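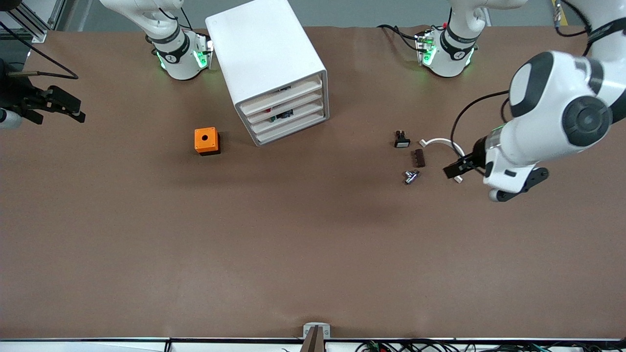
What a customer wants from us, according to Hodžić, is a cell that still works when the parts bin is tipped out a different way every morning. Their first message to us put it more bluntly: a fixed program had cost them most of a year, and they had gone back to doing the job by hand. Requests of that sort make up most of our work.

About Neltar

Neltar records demonstrations of manual assembly and sorting tasks on two-arm robot cells and prepares them as training data for learned control policies. We do not sell robots. We do not sell finished policies either, although we train small ones in house to check that a data set can be learned from.

The company was started by people who had been writing conventional pick-and-place programs for control panel builders. Panel work has many small parts in short runs: push buttons, enclosures, terminal blocks, fittings, cables with plugs already attached. Rigid parts can be handled by a fixed program if they are presented the same way each time. Cables cannot, and most customers do not want to pay for feeders and trays on a run of a few dozen units.

How we collect

Every task starts with a task sheet. The sheet states the start condition, the end condition, which arm may touch which part, and what ends an episode early. An operator then guides both arms through the task while the cell records joint positions, gripper opening and all camera streams against one clock. An episode is one attempt, from the start signal to the stop signal.

Parts are moved between episodes according to a printed layout list. The list is generated before the session, so the operator does not choose the positions. Left to choose, people put the part where it is easy to reach, and the policy then learns only those places.

Failed attempts are kept. They are labeled with the step at which the attempt failed and stored apart from the good ones. Recovered attempts, where a part was dropped or gripped badly and then picked up again within the same episode, get their own label. Customers ask for these more often than we expected when we set up the labels.

Cameras

We use fixed views and wrist views together. A fixed view gives the position of both arms and of every part on the table. It is poor at the moment of grasp, when the gripper covers the part. A wrist view is the reverse: it shows the part and the fingers at close range and very little else. On a square enclosure with a button hole, the angle of the face relative to the fingers can be read directly from the wrist view.

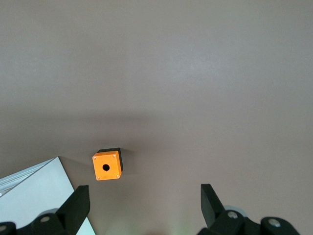
Both kinds of view are checked at the start of each session against a stored reference. If a camera has shifted, the session does not start until it has been set back. Lighting is noted on the session record, and some sessions are run with deliberate changes in it.

Review

Each episode is replayed by a second person who was not at the controls. The reviewer confirms the label, trims idle time at both ends and rejects anything with missing data or a clock fault. Rejected episodes are deleted after the customer has received the rejection list.

Current sets

Jedico is our set for control panel components. It holds 1,307 reviewed episodes over 10 tasks, including moving enclosures, sorting fittings and handling short cables. Grudulell is a smaller set of 122 episodes and covers two-arm handovers only. It was recorded with 3 operators to measure how far individual habits carry over into a trained policy. An extension with longer cables is planned for November.

Both sets are available under license. Sets recorded for a single customer remain with that customer and are not added to ours.

Working with us

Send a short description of the task, a parts list and, if possible, a video of a person doing the work by hand. We need physical samples of every part, with spares. We reply with a draft task sheet and a statement of whether we think the task is suitable. Tasks that depend mainly on force, such as tight press fits, are usually declined, as our cells do not record contact force at present.

Page last revised Monday, September 14, 2026.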